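3. Method

3.1 Work surface and materials

All sorting trials were run on one table in the Sillalgate study room. The table has a smooth, matte white top with a narrow light wooden strip along the far side. A matte surface was preferred over the glossy benches next door, where overhead lights produced glare that slowed down the people doing the sorting in our pilot.

The items were orange balls of the ping-pong type, bought as a bulk pack from Stukico. The container was a clear plastic bin with an open top, long and rectangular, from the Cirnarico storage range. It was placed toward the far part of the table with its long side running left to right. Clear plastic was chosen so that the fill level could be read from the side without lifting the bin.

3.2 Layout

Balls were set down one at a time with a wide gap between them. Early layouts put them closer together, and people tended to sweep them up as a group, which made the time per item impossible to separate. Placement was done by hand and was not measured beyond a visual check that no ball touched another or the bin.

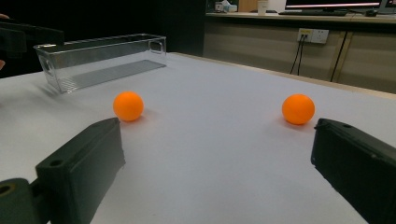 Benjie Sison objected to the wide spacing at the February review. His point was that loose balls in a real storeroom are almost never spread out, and that a time measured on well-separated items says little about clearing a crowded shelf. He asked for at least one crowded layout as a comparison.

The objection was accepted in part. A crowded layout was added as condition B, with the balls placed inside a shallow ring of masking tape. Condition A kept the wide spacing. Both conditions used the same table, the same bin and the same bin position.

3.3 Procedure

Each session had 40 trials, 20 per condition, with the order shuffled using a spreadsheet. A trial started at a spoken cue and ended when the last ball came to rest in the bin. Balls that bounced out were put back in the bin by the same person and the clock kept running. Balls that rolled off the table ended the trial, which was then marked void and repeated at the end of the session.

Rolling was the main source of voids. The table was checked with a Rawat bubble level before each session, and 4 folded paper shims were kept on hand for the legs. Even so, a ball set down carelessly could drift a short way before stopping. The rule adopted was to wait until every ball was still before giving the cue.

3.4 Data handling

After void trials were removed, 2,996 single-ball placements remained for analysis. Times were entered by one group member and checked against the paper sheets by another. Entries that did not match were corrected from the sheet – the spreadsheet was never treated as the original record. Blank copies of the sheet are in Appendix B.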